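The Eggplant Year

by Zachary Pelletier

My mother left me the house in Gostach and the half acre behind it, and with them a letter from the county saying the well had to be tested before April. I read the letter standing up in the kitchen with my coat on. Then I put it in the drawer with the batteries and drove back to Tratow, where I had a job and an apartment and no reason to own a well.

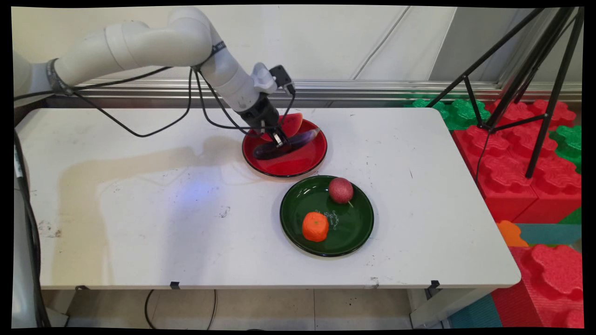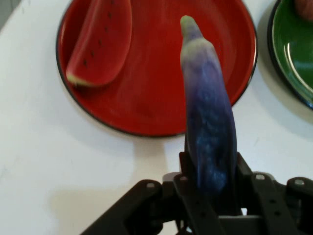 Eggplant and watermelon, with a red plate.

Two weeks later I was back. The man who came to do the test was named Somboon. He had a truck with a ladder rack and no ladder on it. He filled his bottles at the outside tap and wrote on them with a grease pencil, and when he was finished he stood looking at the garden, or what had been the garden.

"She grew eggplant back there," he said.

I said she had.

"She gave me a bag of them every year. I don't like eggplant."

"Did you tell her?"

"No," he said. "My wife likes them."

He told me the results would come in the mail and that the bill would come separately. I asked if he thought the water was good. He said he had been drinking it every time he came by and he was still walking around.

I had meant to list the house that week. The agent had already sent me a number and a page of things to do first. Paint the porch. Take down the wire fence. Level the beds and put down grass seed, so buyers would see a yard. I wrote the list out again in my own handwriting and taped it to the refrigerator. Then I went out to start on the fence.

The fence was harder than it looked. My mother had fixed it so many times that it was mostly repairs. There was baling wire over chicken wire, and in one corner a piece of an oven rack. I cut for most of the afternoon and got one side down. When it was getting dark I went into the shed for a tarp, and on the shelf over the door I found her seeds.

She kept them in envelopes the bank had sent her. On each one she had written what it was and what she thought of it. "Beans, all right." "Squash, too many." "Melon, did not ripen, try by the wall." There were four envelopes marked eggplant. Three had only the year. The last one said, "Good ones. Z. might want."

I was the only Z. she knew. She had never asked me if I wanted eggplant seeds, and if she had I would have said no. I had lived in an apartment for most of my adult life. I sat down on the mower and looked at the envelope until I couldn't read it anymore, and then I went in and heated some soup.

The results came on 1/6/25. The water was fine. The bill was in the same envelope, in spite of what he had told me, and it was for $200. I wrote the check at the kitchen table. I called the agent and told her I wanted to wait until fall. She asked if something was wrong with the well.

"No," I said. "The well passed."

"Then I don't see what we're waiting for."

I told her there was a fence to put back up.

It took me two weekends. I used new wire where I had to and the old wire where it would still hold, and I put the piece of oven rack back in its corner. In April I filled egg cartons with dirt and set them on the washing machine under the window. I had read that the seeds liked to be warm. I drove out from Tratow every Friday to look at them, and for a while there was only dirt to look at.

Then one Friday there were little bent stems in most of the cups. I watered them with a spoon.

I planted them out when the nights were warm enough. I tried melons too, by the wall, as she had said to. The melons did what they had always done. The eggplants came in heavy, more every weekend, and by the end of summer I was eating them fried and baked and cold out of the refrigerator. I took some in to work. I left some on the porch of the people across the road, whose name I still didn't know.

I had a bag left over. I looked up the address on the old bill and drove it to Somboon's house. He came to the door in his socks and looked in the bag.

"Well," he said. "Thank you."

"Your wife likes them," I said.

"She does," he said, and he held the screen door open with his foot and asked if I had time for coffee.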